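Courses > Housekeeping and Linen Care > Handout 8
Filed under: Guest Rooms, Towels
Shares 23 | Comments 2

Notes for week 8: How much linen does a small guesthouse need?

The basic unit is the par. One par is all the linen needed to dress every room once. Most houses keep three: one in the room, one in the wash and one resting on the shelf. Cotton that rests for a day lasts longer.

Take the guesthouse at Pleleck. One par there is 30 bath towels, so three par is 90. Please do this sum for your own house before class. 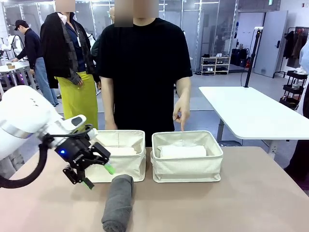 Lalit Tiwari: In July we ran out even with three par. The laundry in Grotiddale closes for a week, so I would teach four par for summer.

I accept this point. Where the laundry is outside the house, add one par for delays.

Next, rotation. Clean towels go to the back or the bottom, and we take from the front or the top. If we forget this, the same few towels are washed all the time and become thin, while the others turn yellow.

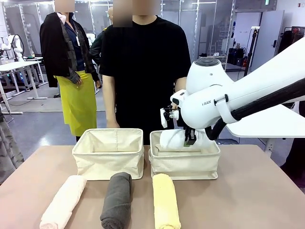

The same rule is good for sheets, but sheets should also be marked with the month of purchase. Use a laundry pen on the hem.

Thin towels become cleaning cloths. Write them out of the stock book on the same day.

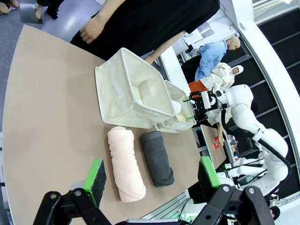 Kołodziej asked if a stained towel must be written out also. Only after a second wash with stain remover, and then yes.

Reading for next week: the Nurik notes on drying.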